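4.2 Tareas sobre tocador

El conjunto Hikutlow reúne 1863 demostraciones de orden doméstico, tomadas con pinzas de mano. La política Flustix resolvió bien los objetos rígidos y voluminosos, pero falló con los pequeños y articulados, como el rizador de pestañas, que exige orientar las asas antes del cierre. Con 1100 demostraciones el error de agarre dejó de bajar.
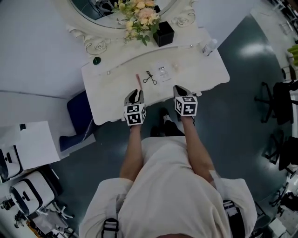
Figura 4. Rizador de pestañas metálico entre las dos pinzas.

Por ello consideramos que ordenar un tocador sigue fuera del alcance de un sistema autónomo.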